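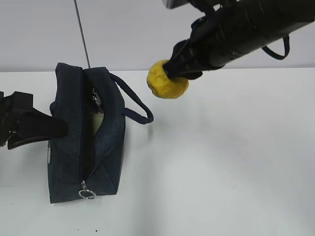 問　家庭や作業場の片付け仕事を、機械に任せることはもうできるのでしょうか。

答　条件をそろえた一部の作業であれば任せられますが、日々の片付け全般を人の付き添いなしに任せられる段階には達していません。当会の見解では、柔らかい物を扱う作業と、途中で状況が変わる作業に、なお大きな課題が残っています。

Rirkidico生活作業技術協議会　会報四月号
活動報告「物を袋に入れる」作業の自動化に関する検討について

当協議会では昨年度より、家庭内および小規模な作業場における軽作業の自動化について、会員各位とともに検討を続けてまいりました。本号では、このうち袋物の扱いに関する部会の活動につきまして、経過と現時点での所見をご報告いたします。会員の皆様からは、総会の席上ならびに書面にて「結局のところ、何ができて何ができないのかを平易に示してほしい」とのご要望を多数頂戴しておりました。冒頭に掲げた問いは、そのなかで最も多く寄せられたものです。

検討の背景

家事や店舗の裏方仕事には、物をしまう、詰める、まとめるといった作業が数多く含まれます。旅行用の洗面用具を小袋に収める、修理の済んだ品を付属品とともに返却袋に入れる、子どもの遊具を一つの入れ物に戻すなど、いずれも短時間で終わる仕事であり、従来は作業として数えられることすらまれでした。しかしながら、会員事業所への聞き取りによりますと、こうした細かな仕事の積み重ねが、繁忙期における残業の一因となっていることがうかがわれます。家庭においても、手指の力が衰えた方から、ファスナーの開閉や袋の口を広げる動作に苦労しているとの声が届いております。

一方、工場における自動化は、形の決まった硬い部品を、決まった位置から決まった位置へ移す作業を中心に発展してまいりました。袋のように形の定まらない物は、長らく対象の外に置かれてきたといえます。部会がこの題材を選定した理由もここにあります。見た目には簡単でありながら、機械にとっての難しさが一通りそろっているためです。

検討の体制

今回の検討は、袋物の修理と検品を営むStarelov社、および物流拠点であるHanrahan集配所のご協力を得て実施いたしました。Starelov社からは、日常の検品業務で行われている出し入れの手順書をご提供いただき、Hanrahan集配所からは、返送品の詰め直しに関する作業記録をお借りしました。動作の記録と再生には、部会が共同で整備を進めている管理ソフトウェアFlumorixを使用しております。

題材とした作業は12種類です。内訳には、開いた箱への物品の投入、布の二つ折り、蓋の開閉、ファスナー付きの袋への収納などが含まれます。それぞれを12回ずつ、計144回実施し、各回について、最後まで人が手を添えずに終えられたか、途中で止まった場合はどの段階であったかを記録いたしました。準備期間の試行をあわせますと、記録の総数は712件となります。準備期間中は手順そのものを頻繁に変更しておりましたので、以下の所見はもっぱら144回の結果に基づくものです。

袋に物を入れるという作業の内容

人が袋に物を入れるとき、片手で袋を支え、もう一方の手で物を運びます。袋が倒れそうになれば支える手に少し力を加え、口が閉じてくれば指先で広げ、物が引っ掛かれば向きを変えて押し込みます。これらは意識されることなく、ほぼ同時に行われています。

同じことを機械に行わせる場合、まず袋の口がどこにあり、どの程度開いているかを把握する必要があります。濃い色の布は陰影が乏しく、口の縁と側面との区別がつきにくいことが、部会の記録からも確かめられました。次に、物をつかんだまま口の真上まで運び、口の幅に合わせて位置を定めます。そのうえで下ろし、放し、引き抜くという順になりますが、最後の引き抜きで物が指についたまま戻ってくることもあり、放す動作は予想以上に慎重な調整を要しました。 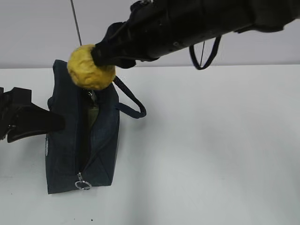
部分的に開いた紺色の袋と、その口の上に黄色いボールを保持する腕。左手側からもう一方のグリッパが袋に向かう。

柔らかい物同士の組み合わせは、とりわけ判断の分かれるところです。スポンジ状の物は、強くつまんでも壊れにくいという点では扱いやすい品といえます。しかし、つまんだ力に応じて形が変わりますので、口を通る時点での大きさを事前に決めておくことができません。袋の口もまた、押されれば広がり、引かれれば狭まります。双方が変形する状況で、どこまでを入ったとみなし、どこからをやり直しとするかにつきましては、部会内でも繰り返し議論となりました。最終的には「物の全体が口の縁より下にあること」を基準として採用しております。

二つの腕の役割分担

今回の検討では、2本の腕を用いる方式を基本といたしました。一方が袋の側で支えを受け持ち、他方が物を運ぶ方式です。1本の腕のみで行う方式も準備期間中に試みましたが、袋が物に押されて位置を変えてしまい、動作の途中で目標を見失う例が相次ぎました。

もっとも、腕を増やせば解決するというものでもございません。支える側の力が強すぎますと袋の胴がへこみ、それに伴って口の形が変わります。弱すぎれば支えの用をなしません。人の場合、支える手は運ぶ手の動きを先回りして加減しておりますが、機械では二つの腕の間でこの情報をどのように受け渡すかが課題となります。Flumorixの現行版では、あらかじめ定めた順序に従って両腕を動かす方式と、人の操作を記録して手本とする方式の双方を選択できます。袋物に関しましては、後者のほうが途中の乱れに対して持ちこたえる傾向が見られました。ただし、手本を示す人の癖がそのまま動作に表れるという別の問題もあり、操作者によって結果に差が生じております。

取っ手や紐の扱いも看過できません。輪になった取っ手は、運搬には便利なものですが、狭い範囲で腕を動かす際には障害となります。準備期間の記録には、腕の先が取っ手に掛かり、袋ごと持ち上げてしまった例が含まれております。Starelov社の検品担当の方々からは、人の作業でも取っ手は先に外側へ倒しておくのが通例であるとのご助言をいただき、以後の手順に取り入れました。

ファスナーの引き手をつまむ作業

会員の皆様から特にご関心の高かったのが、ファスナーの開閉です。袋に物を入れる作業が一応成り立っても、口を閉めることができなければ、実務上は完了したことになりません。

引き手は小さく、薄く、しかも固定されておりません。指先がわずかにずれただけで向こう側へ逃げてしまいます。金属の引き手には光の反射という問題もあり、照明の角度によって見え方が大きく異なります。作業台に白い天板を用いますと、暗い色の袋の輪郭は明瞭になりますが、明るい金属部分は背景に紛れやすくなります。背景の色を変える案も検討いたしましたが、家庭や店舗の環境を機械に合わせて変えることを前提としてよいのか、という根本的な疑問が出され、今年度は結論を見送りました。

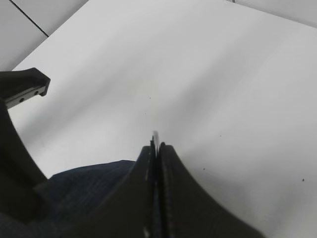

つまむ動作そのものにつきましては、指先の幅、面の粗さ、閉じる速さのいずれもが結果に影響いたします。指を細くすれば小さな物に届きやすくなりますが、布や箱を持つ際の安定は損なわれます。作業ごとに指先を付け替える方法は工場では一般的であるものの、家庭で使う機械に同じことを求めるのは現実的とはいえません。部会では、一組の指先でどこまで兼用できるかを次年度の主要な検討事項に位置づけております。

また、手首付近に取り付けたカメラは、指先の周辺を近くからとらえるうえで有効でした。離れた位置に固定したカメラでは腕の陰に入ってしまう部分も、近くからであれば確認できる場合があります。反面、近いカメラでは自らの指が視野の多くを占め、袋全体の傾きや、もう一方の腕との位置関係を把握しにくくなります。両者を併用することが望ましいものの、処理の負担と機器の価格が上がることは避けられず、小規模な事業所が導入する際の妨げとなりかねません。この点につきましては、Hanrahan集配所からも、費用の見通しを早い段階で示してほしいとのご意見を頂戴しております。

結果の概要

144回の実施結果を作業の性質別に整理いたしますと、次のような傾向が認められました。

硬く形の変わらない物を、十分に広い口の箱へ入れる作業では、ほとんどの回で人の手を要しませんでした。始める位置を多少ずらした場合にも、おおむね同様の結果が得られております。この種の作業に限れば、導入を具体的に検討してよい水準にあると部会は考えております。

布を折る作業は、最初の角をつかめるかどうかで結果がほぼ決まりました。つかむことができた回では最後まで進む例が多く、つかみ損ねた回では、やり直しを重ねるうちに布が丸まり、回復が困難となりました。

ファスナー付きの袋への収納では、最後まで人の手を添えずに終えた回は半数に届きませんでした。停止した段階を見ますと、口の位置合わせと、閉める際の引き手のつかみ損ねが大半を占めております。

所要時間につきましても申し添えます。最後まで進んだ回であっても、機械の動作は人に比べて相当に遅く、急ぎの仕事には向いておりません。他方、営業時間の終了後に時間をかけて進める用途であれば、速さは必ずしも決定的な条件とはならないとのご意見が、複数の会員事業所から寄せられております。

失敗の扱いについて

部会の議論で多くの時間を割いたのは、成否の割合よりも、失敗した際に機械がどのように振る舞うべきかという点でした。人は失敗に気づけば手を止めますが、機械は気づかずに次の段階へ進むことがあります。物が入っていない袋の口を閉め、作業を終えたものとして報告した例も、準備期間の記録に残されております。家庭であれば笑い話で済むかもしれませんが、返送品を扱う現場では、内容物の不足として利用者への謝罪が必要となる事態です。

このため部会では、完了の確認を動作とは別の工程として設けることを申し合わせました。確認の方法としては、袋の重さを量る、口を閉める前に内部を撮影する、人が一定の間隔で抜き取り検査を行う、などの案が挙がっております。いずれにも手間が伴いますので、自動化によって減る手間と、確認のために増える手間とを合わせて評価する必要がございます。

会員事業所へのお願い

以上を踏まえ、当協議会といたしましては、現時点で機械の導入を検討される会員各位に、次の点へのご留意をお願い申し上げます。

第一に、対象とする作業を細かく分けてご検討ください。「梱包」「片付け」といった大きな括りでは、機械に適する部分と適さない部分が混在いたします。Starelov社の手順書では、検品後の収納だけでも複数の段階に分けて記されており、部会での検討に大いに役立ちました。

第二に、人の付き添いを前提とした計画をお立てください。販売元の資料に掲載されている映像は、条件の整った環境で撮影されている場合がございます。自社の品物、自社の作業台、自社の照明のもとで試す機会を、契約の前に求められるようお勧めいたします。

第三に、働く方々への説明を早期に行ってください。聞き取りでは、機械の導入そのものへの反対よりも、担当の変更が直前まで知らされないことへの不満が多く聞かれました。手順を最もよく知るのは日々その作業に携わっている方々であり、手本となる動作を示していただくうえでも協力は欠かせません。

家庭での利用について

個人会員の皆様からは、家庭用の機器の購入時期に関するお問い合わせも頂戴しております。当協議会は特定の製品を推奨する立場にございませんが、今回の検討に限って申し上げれば、洗面用具の小袋を整えるといった仕事を一台の機械に委ねるには、なお時間を要する見込みです。当面は、開閉の楽な大きめの引き手を取り付ける、口の広い自立する袋を選ぶなど、道具の側を見直すことが負担の軽減に資するものと考えます。機械にとって扱いやすい袋は、手指に不自由のある方にとっても扱いやすい場合が多いことが、会員間の意見交換でも指摘されております。

次年度の予定

袋物に関する検討は次年度も継続いたします。主な項目は、引き手をつまむ動作の改善、完了確認の方法の比較、照明条件を変えた場合の影響の調査です。題材とする袋についても、色や生地の異なる品を加える予定であり、Starelov社より引き続き見本品の提供を受けることとなりました。Hanrahan集配所では、実際の詰め直し業務に近い配置での試行を準備しております。

Flumorixの操作記録につきましては、閲覧を希望される会員事業所に対し、部会の承認を経て公開いたします。閲覧に際しては、記録を部会の検討以外の目的に用いない旨の確認書をご提出いただきます。様式は事務局窓口にて配布しておりますので、必要部数をお申し出ください。

なお、検討の題材として取り上げてほしい作業がございましたら、作業の名称、一日のうちに行われる回数、扱う品物のおおよその大きさを添えて、事務局まで書面にてお寄せください。五月の部会において、頂戴した案のなかから追加の題材を選定いたします。

Rirkidico生活作業技術協議会　事務局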